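Opinion > Food & Home > Columns

The date on the carton is a guess

By Stella Makori
22nd December

My father-in-law throws out yogurt at midnight. I mean that close to literally. If the lid says the nineteenth, then on the morning of the twentieth it is in the trash, foil unbroken, and he feels he has dodged something. I used to argue with him. Now I mostly want to know who taught him this, and what they got out of it.

I have spent more of December than I planned reading the small print on food packages, and I come away trusting it less than when I started. "Best by." "Use by." "Sell by." "Enjoy before," which I found on a bag of Birnitz crackers and which sounds like a threat. Four phrases, and I could not find two people in my building who agreed on what any of them meant. One neighbor was sure that "sell by" is when it becomes illegal to eat. Another thought "best by" was the strict one.

In most cases the date is the maker's opinion about when the product stops tasting the way the maker would like. Fine, they're allowed an opinion. But look at who holds it. A company that sells me crackers is telling me when to stop eating the crackers I have and go buy more crackers. If my mechanic stamped a date on my brakes I would at least ask how he came up with it.

I did ask. I wrote to Amaral, whose canned beans I buy by the case, and asked how they arrive at the date on the lid. The answer thanked me for my loyalty and said the date "reflects our commitment to quality." I wrote again and asked what would happen to the beans the day after. That one they didn't answer. I ate a can that was 8 months past, with rice. They were beans.

Now there is a push for something smarter, and you will not be shocked to hear I don't care for that either. Tronodent, a firm that as far as I can tell used to make dental trays, is selling a sticker that changes color as food ages. You pay $64 for a roll of 100, you put them on your leftovers, and you wait for a dot to tell you about your own soup. The brochure says families will "regain confidence." Confidence in what? I already own a nose. I have had it a long time and it has never needed a refill.

I know the other side of this. Some foods will hurt you without smelling like anything, and people who are pregnant or old or sick have good reason to be careful. Deli meat is not a cracker. Soft cheese is not a can of beans. If the date system made that difference plain, I would shut up and go home. It doesn't. The same little gray print goes on the smoked fish and on the salt. Salt! It sat in the ground since before there were animals with legs, and it picked the year after next to go bad.

What bothers me most is how this lands on people with the least money. The pantry in Urnine, where my sister picks up a box every other week, turns away goods past the date even when everyone in the room knows they're sound. They say it's about dignity. I believe they mean it. I also think a mother with two kids might find some dignity in a second bag of pasta.

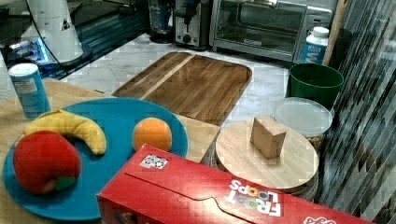 Kuldeep Negi wrote in after my last column on this to say I was being careless, and that a date, even a bad one, is the only thing that keeps a store from leaving old stock on the shelf until somebody complains. Take the dates off, he said, and the shopper loses the one piece of information he can check for himself. He would keep every date and print them bigger.

He has a point about the stores. I would trade him: print the day the thing was packed, in numbers a person can read without a flashlight, and save "use by" for the foods that can make you ill. The packing day is a fact. I can do something with a fact. I doubt we'll get it, though, as the people who would have to print it are the same ones who like the guess.

In the meantime my father-in-law is coming for the holiday and I have moved the mustard to the back.

14 comments | 64 shares

Contact the opinion desk | Back to top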